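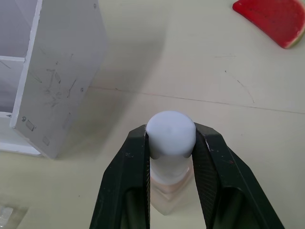
Holludham Adult Reading Program
Progress report to the Shevchuk Fund, May 2018
Prepared by Aslı Avcı, program coordinator

Summary

The grant pays for evening reading and writing classes for adults in Holludham, along with the book loan shelf and the tutor training that goes with them. We are a little past the halfway point. Classes are running on schedule, the loan shelf is used more than we planned for, and tutor training is behind.

Enrollment and attendance

Since classes opened in November, 229 adults have signed up. Most came through word of mouth or through the notice in the Promumham bus station. Attendance dropped in the coldest weeks and came back once the evenings got lighter. The beginner group has held steady the whole time. The intermediate group loses people when the packing plant adds shifts, and we have not found a class time that avoids this.

We now have 13 trained tutors. The original plan called for more by this point. Two people left partway through training, one for a job out of town and one for family reasons, and the spring training weekend had to be moved when the room was double-booked. A new session is set for early summer and the sign-up list is already full.

Materials

The workbooks we bought at the start were too childish for many learners, and several told us so. We have switched to short readings drawn from everyday papers: lease forms, pay stubs, medicine directions, school letters home.

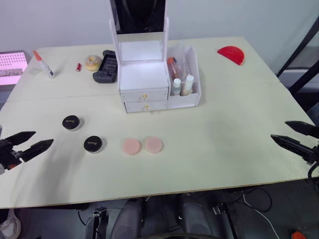

Learners are also asked to bring in anything they had trouble reading during the week, and tutors build part of the lesson on it. This takes more preparation time – tutors report an extra half hour before each class – but people talk more and stay later. We would like to collect the best of these lessons in a binder that new tutors can use from their first night.

The loan shelf is kept at the Jivent branch library. Large-print mysteries and cookbooks go out the most. Some titles have not come back, and we are not chasing them.

Spending

Spending is within budget overall. Printing ran over because of the change in materials. Training is under by more than that, for the reasons given above. We ask permission to move $2,000 from the training line to printing. The total grant would not change.

Next six months

Hold the summer training session. Finish the lesson binder. Try one morning class for the intermediate group, on a trial basis, and report back on whether shift workers come to it. Repeat the reading check that learners took when they enrolled – results will be in the final report.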